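Notebook – Bellerel flat, bedroom, clearing small rubbish
August, started 9.40

Carrying on from the kitchen pages. The bedroom is the last of the Bellerel rooms and the one with the most soft stuff in it, so I wanted the small rubbish dealt with before anyone starts on bedding or clothes. Rule for the morning: only the round table and what is on it. The massage chair by the windows still has its pile of clothes and it stays like that until the afternoon.

Cloth on the table is the lilac one. I had asked for the table bare, as the Busura notes say a cloth rucks up when you drag light packaging across it, but the owner likes it on and we are meant to tidy the room as it is lived in. Left it. Smoothed it by hand at the start and again at 10.15.

Sorting, as agreed with the Denadlow people last month:
– tissues, used sachets, torn tops: bin
– cables: stay on the table, coil if over 40 cm
– toys and figures: nightstand
– lids: keep until we find what they belong to

The black bin is better brought to the table than left by the wall. Tried both. With it by the wall, bits of paper got dropped on the way and I picked up more from the floor than from the table. Floor is wood, so at least nothing hides in it. No liner for the first go, then a liner, then no liner again. The liner folds inwards when a tissue catches the rim. Going without and wiping the bin out at the end.

Sachets are more awkward than tissues. A crumpled tissue can be picked up from any side and falls more or less where you let go of it. A sachet lies flat against the cloth and wants to be lifted by one edge.
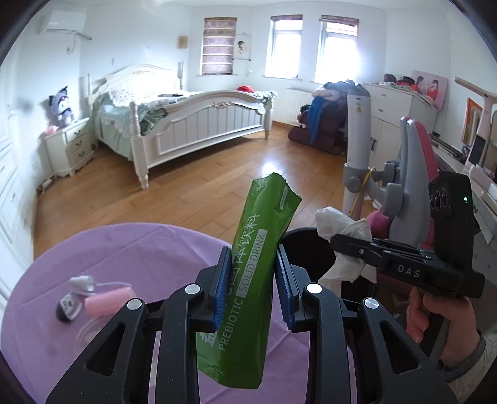
Powder is the other thing. Any drink sachet may have a bit left in the bottom corner, and if it goes in upside down you get dust on the rim and down the outside. So: torn end up all the way to the bin, then let it drop, no shaking. I wrote this in the kitchen pages too but it was under "coffee" and got missed.

Timings. First clear of the table took 18 minutes, far too long, mostly me moving the bin. Second one 12. I don't think it needs to be faster than that. Reset in between is just putting everything back in a different order, and I have stopped trying to make the layout look natural.

Hjaltadóttir sheet (the yellow one) has no line for "lid, owner unknown". Added one in pencil. The clear lid fits nothing I could find in this room. Will try it on the kitchen tubs.

Light is good with the two right-hand blinds partly up. Patterned one on the left left down.

Lunch 12.30.

For the afternoon:
– clothes off the massage chair, fold on the bed, not on the table
– take the throw off first and keep it flat, the lace edge snags
– plush toy is to stay where it is on the nightstand
– ask whether the wardrobe is in use before opening anything
– buy tissues, the 300 box, we are getting through them

Bin wiped out and put back by the wall. Cloth shaken out of the window. Small mark on one side of it, was there before we started, noted on the sheet anyway.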